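Search jobs, places, keywords Go

Seasonal & part-time / Kitchen, garden and grounds / Pillthorpe

KITCHEN GARDEN HANDS AND PACKING SHED HELP WANTED — PILLTHORPE

Inis is looking for people for the growing season. Start in March, sooner if you can. We grow vegetables and cut herbs on the old Obradović place outside Pillthorpe and sell them in boxes, 260 a week once things get going. Last year we ran short-handed from the first peas to the last squash and we are not doing that again.

Open day is Sat 9 February, morning only. Come look at the fields, see the shed, ask whatever you want. Wear boots. The lane is bad after rain and the bottom gate sticks, lift it and push.

What we need

Four people total. Two for the field, one for the packing shed, one who can go back and forth. If you only want one or the other say so in your message. Not a problem.

Field work

Mostly transplanting, hoeing, picking. Some bed prep early on with the broadforks. Irrigation lines need moving by hand in dry weather, and there is a lot of walking. Row cover on, row cover off. Lettuce gets cut early, before the sun is on it, so field starts are 6 a.m. in summer and 7:30 the rest of the time. You will be on your knees a good part of the day. Bring pads if you have them, we have a few pairs but they are pretty shot.

You don't need farm experience. Helps if you've grown something before and know a beet seedling from a weed. We'll show you the rest.

Packing shed

Washing, bunching, weighing, filling boxes off the day's sheet. Shed is cold on purpose so dress for it. Standing most of the shift. You need to be able to lift a full crate of carrots to waist height and do it over and over without wrecking your back. Neat handwriting a plus — labels are still written out by hand for the market crates.

Also a bit of phone work on Thursdays. Customers call to skip a week or swap out the fennel. Everybody wants to swap the fennel.

Hours and pay

Field: four days, Monday to Thursday, with the odd Friday at peak. Shed: Tuesday, Wednesday and Thursday, 8 to 4. Paid lunch, half an hour. Paid every two weeks, same rate for field and shed, and we'll tell you the rate on the phone before you drive out here. A box of vegetables every week on top of pay. Seconds are free, take what you like from the bottom rack.

Season runs to the end of October. Anyone who stays the full season gets an end bonus with the last check. There may be winter work on the tunnels for one person, can't promise it.

Getting here and staying here

No bus. The 201 road comes within a mile and a half and people do bike it. We have one room over the tool store for somebody coming from further off, shared bathroom, small stove, rent comes out of pay and it's low. Ask early, it goes fast. No dogs in the room, sorry, there's sheep next door.

What we'd like you to be

On time. Ok with mud. Ok with being told the rows need doing again. Able to work along side other people and also able to go three hours on your own in the onions with out talking to anyone. Driver's license useful, not required. Over 18 for the field jobs on account of the equipment.

Spanish or Serbian speakers very welcome, there's some of both in the crew. 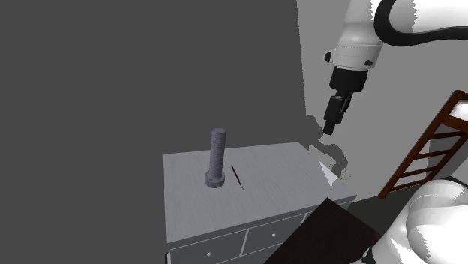

How to apply

1. Send a few lines about yourself. No cover letter, no resume needed, though send one if it's already written.

2. Say which job, what date you can start, and any weeks you already know you'll be away. Weddings, exams, whatever. Much easier if we know now.

3. One person we can call who has worked with you. Does not have to be farm work. A restaurant or a warehouse is fine, so is a neighbor whose garden you kept up.

4. Leave a phone number. Email here is slow, we read it at night if at all.

If you come to the open day you can do all of the above in person at the shed door and skip the email. Paper forms will be on the bench. Bring a pen.

We'll call everyone back, yes or no. Second visits are a paid half day in the field or the shed so you can see if you like it. Places get filled as we go, so don't wait on it.

Already applied thru the Cimix job board? Please send it to us again directly. Their form was dropping the phone numbers and we have a stack of names we can't reach.

Job ref. 358. Put it in the subject line.

Contact Inis, Pillthorpe | © Inis, all rights reserved | Back to top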